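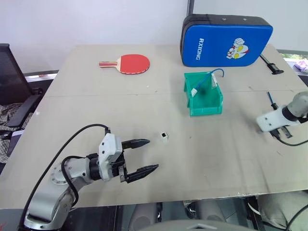 Why does the Pettigrew sourdough starter keep dying over long weekends?

It runs out of food by the second night, and the cupboard above the boiler is far too warm for it.

03/07/2021

Opened the jar at nine and got a smell like nail polish remover. Gray liquid on top, an inch deep. Poured it off, kept a spoonful from the bottom, fed it rye and water. By lunch there were bubbles, small and grudging.

The Osetti culture sat in the fridge door the whole time with no attention from any of us and is in splendid health. I'm trying not to take this personally.

Flour: the Nollwood rye is down to the last 221 grams. The white from Prevness is plentiful and useless, or at least the starter thinks so. Two feeds of it in April last year gave us something you could hang wallpaper with.

Plan for the week:

- Feed twice a day, equal weights, rye only until the Nollwood bag is empty.
- Jar goes on the shelf by the window. Please stop moving it back to the cupboard.
- Rubber band at the level after each feed. Write the time on the tape, legibly this time.
- 12 hours between feeds, and "after my meeting" is not a unit of time.

Test loaf from the Osetti jar weighed nearly 1,000 grams before baking and had the rise of a paving slab. Flavor good. Crust took the edge off the bread knife, which now needs sharpening.

Dried a smear of Pettigrew on parchment as a backup. It's in the envelope marked DO NOT EAT, behind the tea.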